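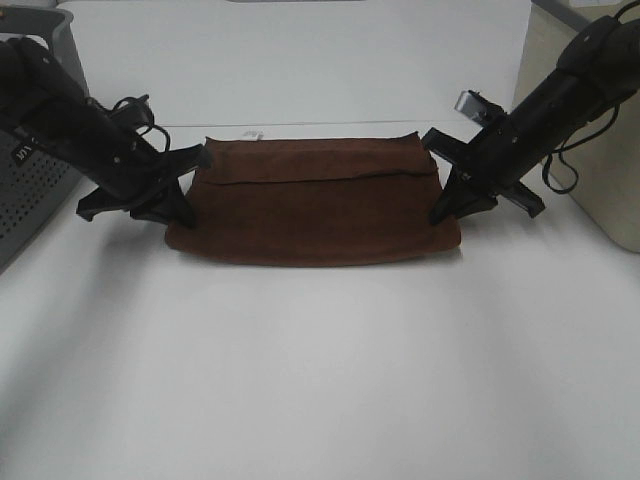
Both arms at the brown cloth, top flap folded over

Right arm drops out in the middle of a fold – cable or firmware?

riltum_bench
Hello all. I have two black arms on a white table and they fold cloths. Since September I have a fault that I cannot catch. The right arm loses communication in the middle of a fold and goes limp. The left arm continues its move and pulls the cloth with it. Yesterday I made 242 folds and had 13 dropouts, all on the right side. The log says only "bus timeout, joint 5". I changed the power supply already, with no difference. What should I check next?

Gentile
Look at the cable that hangs in a loop under the right arm. When the wrist turns, a loop like that can pull on the connector. Tie it to the arm with some slack at each joint and run again.

avix_user
I don't agree that it is the cable. I had the same timeout on joint 5 after a firmware update, and my cables were all tied. Going back one version fixed it. Which version do you have?

riltum_bench
The newest one. But I updated both arms on the same evening, and the left arm has no fault.

Gentile
So it is not firmware.

avix_user
That proves nothing. My left arm was also fine for nine days.

fullo
Can I say something about safety? For me the cable is the smaller problem. If one arm stops, the other must stop too. Yours keeps pulling, and one day there will be a hand near it. Please put both arms on one stop circuit before you do more tests.

riltum_bench
You are right, I was thinking only about the folds. Is a stop in software enough?

fullo
No. If the bus is down, the stop message may not arrive. Use a relay. But limp arms fall, so put something soft under them.

riltum_bench
Relay is in now. I also pushed the connector of joint 5 by hand with the arm powered and standing still, and I got the timeout 9 times. New connector is ordered.

avix_user
Fine, but I would still go back one version.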